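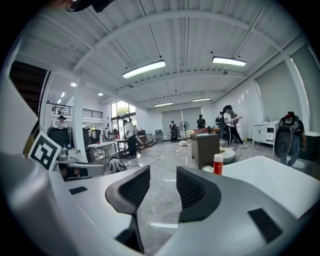
Drurnwood Trout Catch Records

Catch returns from the fly water on the River Groen, typed up from the paper books kept at the Drurnwood fishing hut. The first book starts in 1999. Last updated Jan 11, 2020.

Contents

catches.csv: 858 rows, one per fish
beats.csv: names and limits of the 4 beats
flies.csv: spellings of fly patterns as written, with the spelling used here

Columns in catches.csv

date: day, month, year
beat: Herkell, Vurno, Upper or Mill
species: brown or rainbow
length_cm: nose to fork of tail
fly: pattern and hook size, if given
returned: yes or no

Known problems

In 61 rows the length is blank. Lengths written in inches were converted and rounded to the nearest centimetre. Blank days were not entered in the books, so the file can't be used to work out catch per visit. August is thin in most years, when the river is low and few rods go out. "Sedge" covers several patterns.

Typed by Hilde Bosman and checked against the books by Marama Pryor. Anglers' names have been left out.

Free to use with credit. Please send corrections with the date and beat of the entry.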